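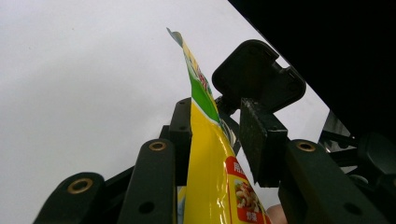
Wann muss ein Handgreifer vor der weiteren Verwendung neu geprüft werden?
Zu Beginn jeder Schicht, nach jedem Wechsel einer Fingerauflage und nach jedem Sturz auf eine harte Fläche. Die Prüfung wird im Geräteblatt mit Seriennummer und Uhrzeit eingetragen.

4.3 Prüfung und Betrieb der Handgreifer Jovum

Dieser Abschnitt gilt für alle Arbeitsplätze nach Werksregel Grellen, Blatt 14. Einweisung und Freigabe des Arbeitsplatzes sind in Abschnitt 4.1 beschrieben.

Sichtprüfung

1. Greifer vollständig öffnen und auf die freie Tischfläche richten.
2. Beide Fingerauflagen auf Risse, Ausbrüche und lose Kanten prüfen.
3. Gewindeeinsätze in den Gelenkgliedern auf festen Sitz prüfen. Ein Einsatz, der sich von Hand drehen lässt, führt zur Sperrung des Geräts.
4. Kabelführung über den gesamten Öffnungsweg beobachten. Das Kabel darf weder spannen noch in den Bereich der Glieder geraten.
5. Greifer langsam schließen und wieder öffnen. Bei Ruckeln Schritt 3 wiederholen.

Hinweis: Staub auf den Auflagen mit einem trockenen, fusselfreien Tuch entfernen. Lösungsmittel sind nicht zugelassen.

Greifen von Folienverpackungen

6. Packung zwischen den Auflagen ausrichten. Greifkraft nur so weit erhöhen, bis die Packung beim Anheben nicht rutscht.
7. Siegelnähte nicht als Greifstelle verwenden.
8. Soll der Strichcode erfasst werden, Packung so drehen, dass das Etikett zur Kamera zeigt und keine Auflage darauf liegt.
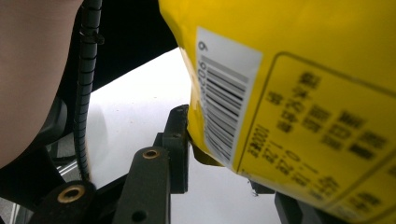
9. Packung absetzen, Greifer öffnen und erst danach zurückziehen.

Vorsicht: Quetschgefahr zwischen Gliedern und Rahmen. Die freie Hand bleibt während des Schließens außerhalb des Gelenkbereichs. Packungen über 475 g werden an diesem Arbeitsplatz nicht gegriffen.

Zwei Greifer an einem Tisch

10. Vor Beginn festlegen, welcher Greifer zuerst in den gemeinsamen Bereich einfährt.
11. Der zweite Greifer wartet in geöffneter Stellung — er fährt erst ein, wenn der Bereich frei ist.
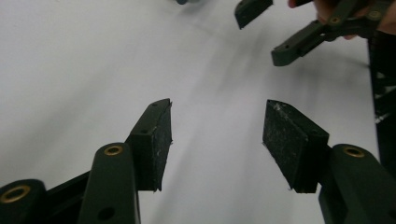

12. Bei Berührung der Greifer beide anhalten, öffnen und die Schritte 2 bis 5 an beiden Geräten durchführen.

Wartung

Nach 2000 Schließvorgängen sind die Auflagen paarweise zu tauschen, auch wenn nur eine Seite Abrieb zeigt. Ersatzauflagen werden unter der Bezeichnung Trenness geführt. Gesperrte Geräte erhalten einen roten Anhänger und werden getrennt gelagert — die Freigabe erfolgt ausschließlich durch die Werkstatt.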